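Hellano Kitchenware Weights and Volumes

A small table of household cups, tubs, bowls and jugs, with measured weight and capacity for each. Version 4.

What this is

The Hellano table started as a spreadsheet for working out how much a packed picnic crate would weigh. It grew from there. The current release has 530 items, each one weighed empty and filled with water to find out how much it holds. Every item is ordinary household stuff: tumblers, mugs, storage boxes, mixing bowls, measuring jugs, lunch containers and lids.

There are 2792 single readings behind the 530 rows. Most items were measured more than once, on different days, and the row gives the middle value. The single readings are included in a separate file if you want to do your own averaging.

What is in the folder

items.csv – one row per item, the main table
readings.csv – one row per single reading
units.txt – units and rounding rules
changes.txt – what changed between versions
sources.txt – where the items came from

Columns in items.csv

item_id – a number that never changes, even if the item is dropped later
kind – cup, mug, bowl, box, jug, lid or other
material – plastic, glass, ceramic, steel or unknown
color – a plain color word, picked by eye
weight_g – empty weight in grams
brim_ml – water held when filled level with the rim, in milliliters
use_ml – water held at the highest line a person would normally fill to
height_mm – tallest point when standing on its base
rim_mm – width across the opening, outside edge to outside edge
batch – Bandlow, Buldale or Sjöberg
note – free text, often blank

The brim value and the use value are both there for a reason. Shops usually print one number on the label, and it is often hard to tell which of the two it is. For mugs the gap can be large. For boxes with a lid, use_ml is the amount that stays in with the lid pressed down.
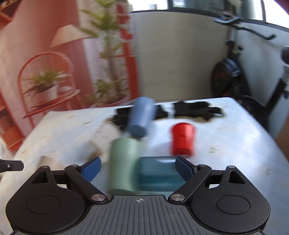 Color words are kept short on purpose. Blue, green, red, white, black, gray, clear, and a few more. Earlier versions had teal, aqua and turquoise as separate words and the split between them was never consistent, so from version 3 on they are all filed as blue-green. If an item has a pattern, the color is the background color. See-through items with a tint get the tint color and the word "clear" in the note.

The batches

Bandlow is the oldest batch. These items were weighed on a kitchen scale that reads to the nearest gram. Light things like thin plastic cups come out coarse, and a one gram error matters for them. Do not use Bandlow weights for lids.

Buldale was measured on a better scale that reads to a tenth of a gram. It makes up the largest part of the table.

Sjöberg is a set of secondhand pieces, mostly glass and ceramic. Some have chips or worn bases. Where the damage is enough to change the capacity, the note says so.

How the readings were taken

Each item was washed, dried with a cloth and left out overnight. The scale was checked with a 100 gram weight before each sitting. The empty item went on first, then water was added from a jug until it reached the rim. The weight of the water in grams was taken as the volume in milliliters. No correction was made for water temperature. It came from the cold tap and was left to stand in the room for an hour.

Heights and rim widths were taken with a steel ruler or, from Buldale onward, with calipers. Oval and square openings have the longer side in rim_mm. There is no column for the shorter side yet.

Items too heavy for the scale when full were filled in steps from a smaller jug and the amounts added up. These rows have "stepped" in the note.

Known problems

Rows with kind "lid" have a blank in brim_ml. Some programs read this as zero. Check before you average anything.

Soft plastic boxes bulge when full, so the brim value can drift upward over repeated readings. The spread is easy to see in readings.csv.

Material is taken from the mark on the base where there is one. Where there is no mark it was guessed from feel and sound, and where that was no help it says unknown.

Two items in Sjöberg were entered twice under different ids in version 2. The second copy of each was removed in version 3 and those ids are not used again.

Nested sets are entered one piece per row. There is no column linking the pieces of a set. That may come later.

Good uses and bad uses

The table works well for classroom exercises on units and rounding, for checking packing weights, and for practice with small messy tables. It should not be used to judge whether something is safe for food, heat or the dishwasher. None of that was tested. It is also no good as a guide to what households own in general, as the items were simply what could be had.

Changes in version 4

Added use_ml for all boxes. It was blank for half of them before.
Changed rim_mm from inside to outside edge, to match the calipers.
Fixed a comma in the note column that broke some imports.
Renamed "tumbler" to "cup" in the kind column.

License

Free to use, copy and change for any purpose. A mention of the Hellano table is welcome but not required. Corrections should give the item_id, the column and the value you think is right. They are gathered up and go into the next release, planned for April.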